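Selness Red Carpet Fashion Tape, 101 strips

We love awards season, and this is the tape we reach for when a neckline has to stay put through photos, dinner and the after-party. Each strip is double-sided, clear and gentle on skin.
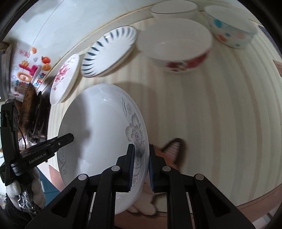 Selness strips come in two colors of backing paper, so you can find the sticky side fast in a dim dressing room. The pattern on the tin comes from old dinnerware — think of the gray flowers with dotted centers and curling stems on that big white plate — and it looks so pretty in a clutch!

The tin slips into an evening bag and holds 26 strips at a time. Refills are in the box.

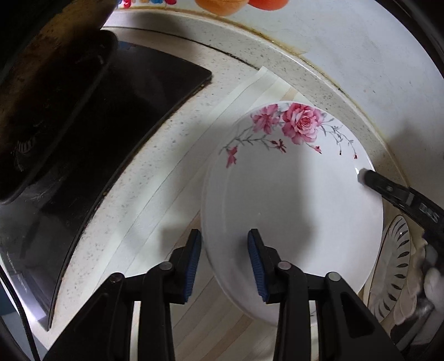

It works on silk, satin and sequins, though heavy beading may need a second strip. Peel slowly, press for a few seconds, and you're ready for the cameras.

Also from Selness: Plukent heel cushions, Sirora hem clips
Item no. 270
Page updated 24 Apr 2026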